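Copper, Vinegar and a Jar of Rusty Nails

I have been promising my sister-in-law for months that I would write down how I finally learned my transition metals, and since it's October and the evenings are drawing in and I have a pot of tea beside me, I suppose tonight is the night.

Some background first. I went back to night classes last year at the community college in Zostville, twenty-odd years after I last sat in a chemistry room. My first try at chemistry was a sad business. I could memorize things for a test and then they slid right out of my head, and the middle block of the periodic table was the worst of it. The left side made sense to me (everything there wants to give away an electron or two and be done with it) and the right side made sense, more or less. But the middle! Iron can be two plus or three plus. Manganese can be practically anything it likes. I remember thinking the whole block had been put there to make me feel slow.

My teacher this time around was Naledi Modise, and I will say straight out that I got lucky. She has a way of letting a silence go on until somebody in the room tries an answer, even a bad one, and she takes the bad ones seriously. The first evening we got to the d block she didn't put up a chart at all. She set out four beakers on the front bench, one blue, one green, one pink and one a deep purple, and asked us which metals we thought we were looking at. I got copper. I got nothing else. The green was nickel, the pink was cobalt, and the purple was potassium permanganate, where the metal doing the work is manganese.

I went home that night quite stirred up about it and told my husband all about cobalt while he was trying to watch the game.

So that was my way in, the colors. Once I had a picture in my mind for each metal I could start hanging the harder facts on it. Copper sulfate is blue when there's water in the crystals, and if you heat it gently the blue goes off and leaves a whitish powder, and then a few drops of water bring the blue right back. We did that one in class in pairs. My partner was Bongani Zulu, a patient young man who fixes refrigeration units in the daytime and who is a good deal neater with a spatula than I am — I am sorry to say that I got copper sulfate on his notebook, and it is still there.

The reason behind the colors took me longer. As I understand it now, the metal ion has those d orbitals, and on its own they would all sit at the same energy. When water molecules or other things gather around the ion, the orbitals get pushed apart into groups, some a little higher and some a little lower. An electron can hop from the lower group to the higher one if it takes in light of just the right energy, and the light that's left over is what reaches your eye. Zinc ions have their d orbitals completely full, so there's no room to hop, and zinc sulfate makes a perfectly clear, colorless solution. I must have read that in my textbook three times without it sinking in. Then one evening on the bus back from Verkville I was looking out at the traffic lights and it simply came together, and I nearly missed my stop.

Oxidation states came next, and for those I have to thank a jar of rusty nails. I put some nails in a jam jar with water and left it on the back step, and put some more in a second jar with water I'd boiled and cooled, with a layer of cooking oil poured on top to keep the air off. You can guess how that went. The first jar was orange and murky in no time and the second hardly changed. It's a children's experiment, I know, but I had never done it as a child, and I liked having iron going from metal to two plus to three plus right there beside the geraniums. 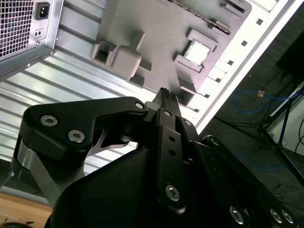
A black gripper holding a ridged component near an open computer chassis.

Vinegar and salt on old pennies was my other kitchen favorite. The dull brown coating is mostly copper oxide, and the acid takes it off while you watch. If you leave the pennies in a little puddle of the stuff and don't rinse them, they go green in a few days, and that's copper again in another of its outfits. Please don't do this with any coin you're fond of, and throw the liquid out afterward, and don't use a dish you eat from. I have a chipped saucer that has been retired to chemistry for good.

The part I still find hard is electron configurations. You fill the 4s before the 3d, fine, I can live with that. But then when you make an ion you take the electrons out of the 4s first, and it seemed to me terribly unfair that the last ones in weren't the first ones out. Naledi's advice was to stop arguing and write out the whole row from scandium to zinc, every neutral atom and then every two plus ion I could think of, until my hand knew it. I filled most of a yellow pad. Chromium and copper are the two that misbehave (each has only one electron in the 4s, with the extra one moved over into the 3d) and I have drawn little frowning faces next to both.

A few practical things, in case you're in the same boat. I bought my textbook secondhand, the Oosthuizen one, with somebody's pencil notes all down the margins, and the chapter we needed starts on page 382. The pencil notes stop on page 50. I felt a kind of fellowship with whoever that was. I also made flash cards, 17 of them to begin with, with the metal on one side and on the other a dab of colored pencil for the usual ions. I kept them in my coat pocket and went through them in line at the grocery store. They're very soft at the corners now.

The names of the complexes I have mostly let alone for the time being. Hexaaqua this and tetraammine that. I can read them if I go slowly with a finger under the word, and I could probably name a simple one if you gave me a quiet afternoon. There's a study group that meets at the Pluludar library, in the room past the large print shelves, and I've been going along for the company as much as anything. They're ahead of me by a chapter or so but they don't seem to mind my asking, and one of them brings a very good lemon loaf.

We start on the lanthanides after the break. I've peeked ahead and the table in the book looks long, so I've already sharpened my pencils and bought a second yellow pad, and if any of you have a trick for keeping praseodymium and promethium apart, do please leave it in the comments.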